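Is the Zindus two-hand gripper kit worth it for a small group?

Asked by Blažena Sokol in Data collection hardware

We're a small lab looking at hand-held grippers so we can record manipulation demos without tying up our one arm. The Zindus kit keeps coming up. It comes as a pair, left and right, with marker cubes, cables, a shoulder harness and a licence for their recording software. The quote I have is 557 per month on the rental plan with a minimum of 5 months, or outright purchase at a price I'd need to get approved well above my head.

What I want to know before I sign anything:

Does the tracking hold up when both hands are close together? Most of our tasks are two-handed, things like holding a stand steady while the other hand hooks something onto it.

How bad is the setup time? We get students for short blocks, and if half of it goes to calibration then there isn't much point.

Can you run more than one kit in the same room?

We have a plain white table, decent overhead light and not a lot of floor space. The arm we would train for has a parallel jaw on it at the moment, but we could change the fingers to match. I've also had a quote from Gajdoš for a single gripper with no head camera. It is a good deal cheaper, but I don't know anyone who has used it.

Thanks in advance.

Answer from Kamil Danko

Depends what you want it for. We had one on loan and it was fine. The software is a bit ugly. I'd rent first.

Comment from Blažena Sokol: Do you remember how long the calibration took?

Comment from Kamil Danko: Not really, one of the students did it. Wasn't long.

Answer from Nilmini Thambiah (marked as most helpful)

I've been using the Zindus kit since January at the Brirkton workshop, where we run several kits at once, so I can speak to most of this.

Tracking with both hands close together is good as long as the cubes stay in view of the head camera. It gets worse when you cross your wrists or turn one cube into your chest. People do both without noticing, so watch the first few recordings with each new person and correct it early. After that they mostly keep their elbows out. A tall object between the two hands can also hide one cube for a moment. The software fills short gaps and flags long ones, and you can set the limit yourself.

Setup for a new person takes 16 minutes if the kit was put away properly. Most of that is harness straps and cables. The calibration is a short routine where you hold each gripper up and turn it slowly. You need to redo it if the head camera gets bumped. If the cubes have been off, redo it as well. I would mark the harness strap positions for your regular people with a paint pen, it saves a lot of fiddling.

More than one kit in a room is fine. Each set of cubes has its own pattern IDs. Don't swap cubes between kits, even to get through an afternoon. We did that once and had to throw out 132 recordings, as the left hand of one person had been logged as the left hand of another. The support people at Zindus were polite about it but couldn't recover anything.

Things I don't like:

The cables. They leave the gripper at a spot where they can catch on a table edge or on your own strap. Run them up the forearm with hook-and-loop ties and leave some slack at the wrist.

The weight. It's all right for the first stretch, then your forearms know about it. We swap people every half hour. Smaller hands have more trouble with the trigger, and the spacer that comes in the box only partly fixes it.

The pads on the fingers wear down. Replacements are reasonably priced but came slowly when I ordered them. Order a spare set with the kit.

The export tool. It does the job, but it names files by session number only, so keep your own notes on which task was which. I keep a spreadsheet.

On your stand task, shiny metal hasn't bothered the cube tracking for us. It can bother the wrist camera if there is a bright tube light straight overhead, because you get a glare spot on the chrome. Moving the table a little sideways was enough. A matte mat under the stand helps too.

For floor space, you want room to step back from the table and somewhere for the laptop within cable reach. An ordinary table is fine. Chairs with wheels get in the way, so push them well back.

I'd say the rental is fair value if you have tasks ready to go on day one. If you're still working out what to record, wait, as the clock starts when the box ships. I haven't used the Gajdoš one. I would be careful with any kit that leaves out the head camera if your work is two-handed.

Two from our floor, the second with the grippers at a metal stand:

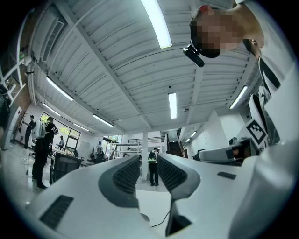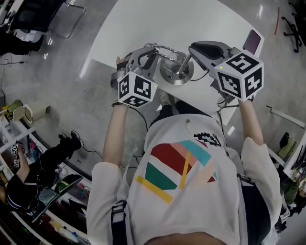

4 min read

Comment from Blažena Sokol: Very useful, thank you. Did you buy the harness in one size or does it adjust?

Comment from Nilmini Thambiah: It adjusts. The chest straps go quite small. The head strap is the one I'd try on first if anyone in your group wears glasses.

Answer from Štěpánka Matoušek

Adding a bit on price. We got ours through Troltmont, who resell it, and they took the minimum term down when we asked. They also threw in the spare pads. You have to ask, it's not on their page. Their returns process was slow when one of our cables failed, so if support matters more to you than cost then go direct.

I agree with the point about having your tasks ready. We lost most of the first month arguing over what to record.

Contact us | Terms of use | © Brirkton Community Help | Back to top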